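Okay, settling in with coffee because I've been chewing on this since the Bevorthorpe meeting and it's going to take a few posts. Bear with me!

The proposal, if you missed it: the town would set a ceiling on rents for every storefront on the main street. I completely understand why people like it. I love those shops too, and I've watched good ones close (I still miss the bakery).

But a rent ceiling doesn't make any more storefronts. It just changes how we decide who gets one. Right now that's price. Under a cap it's whoever already has a lease, or whoever knows the landlord, and the person starting out with nothing waits in line.

Nhyira Sowah asked the best question of the night, I thought. She pays $2,000 a month and wanted to know who fixes her roof if the landlord can't recover the cost. She didn't really get an answer, and I'd still like to hear one.

Meanwhile it takes 5 separate permits to turn an empty garage into a shop here. Five! Lamisi Ackah went through it last March and says the forms were worse than the construction. If we want cheaper rents, I'd start there, and let people build and convert and compete for tenants.

Several of you asked what I've been reading on all this, and I'm always happy to be asked. Mostly older stuff on price controls, plus whatever Maribel Correa presses into my hands.

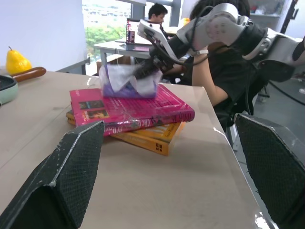
Two books, one table, plenty of opinions.

Anyway, if you run a shop in town and you're FOR the cap, please reply and tell me why. I mean it, I'd much sooner hear it from you than guess. I'll be back on here after supper.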